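Merkmont Two-Arm Recording Station

The station records demonstrations for training manipulation policies. Each episode is stored with wrist and overhead video. Ribbed orange fingertip pads are fitted as standard.

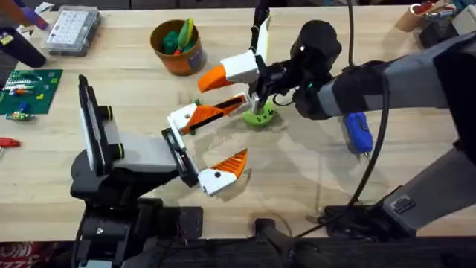
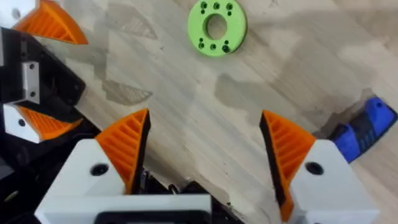

Vekari writes that its operators needed 40 episodes before their handovers became consistent, and advises new sites to discard those early recordings.

Storage holds 300 episodes. Replacement pads ship in sets of four.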